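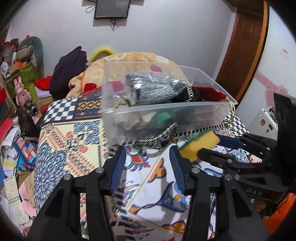 Segmenting episodes by hand is slow, and most of the time goes on finding the same two or three moments again and again: the fingers open, the fingers close, something moves. This page sets out how to get Fenby to do a first pass, so that you only have to check its work. The method reads gripper width from the video, and it needs both edges of the gap to be in view. The ribbed blue pads on the inner faces of the fingers make good tracking targets, as they stand out well from the black linkages, though a busy printed cloth with blue in it will give you false matches until you set a mask.

What you need

Fenby installed, with the Zekmont tracker switched on in its settings. A folder of episodes already synced and trimmed. Video at 60 frames per second works best; lower rates will do, but quick closes get missed.

Step 1: Draw the mask

Open any episode and pause where the fingers are wide open. Choose Mask, then New, and draw a shape that covers the full travel of both fingers and as little else as possible. The gripper does not move relative to its own camera, so one mask serves the whole folder. In a two-handed recording the other gripper will wander into view at the side. Leave it outside the mask where you can. Each hand has its own video and should be processed separately.

Step 2: Pick the pad colour

Use the colour picker on each pad in turn. Take the sample from the middle of the pad, away from any shadow. Set the tolerance low to begin with and raise it until both pads fill in solid. If patches of cloth start to fill in too, go back one notch and tick Keep Largest Two.

Step 3: Calibrate the width

Find one frame with the fingers fully open and one with them fully closed. Mark these as Open and Closed. Fenby scales everything between them from 0 to 1. Do this again if the camera mount has been off, even for a moment.

Step 4: Run it on a small batch

Select 4 episodes and press Run. Each one gets a width curve under the video, with a marker wherever the curve changes direction. Expect too many markers. Raise Minimum Hold to 200 milliseconds and most of the jitter goes away.

Step 5: Check for lost tracks

A flat line at exactly zero usually means a lost pad — a real closed grip still shows slight noise. Clear plastic is the other thing to watch for, as reflections can split a pad into two blobs. Smoothing in Nautiyal helps here, but keep the raw curve as well.

Step 6: Export

Export as Flirnevel segments if you plan to train from them, or as plain CSV otherwise. Very large folders should be split first: above 2000 episodes the export gets slow and the progress bar stops updating.

The mask format was worked out by Aksel Blöndal, and old masks saved before the June release need to be opened and saved again before they will load.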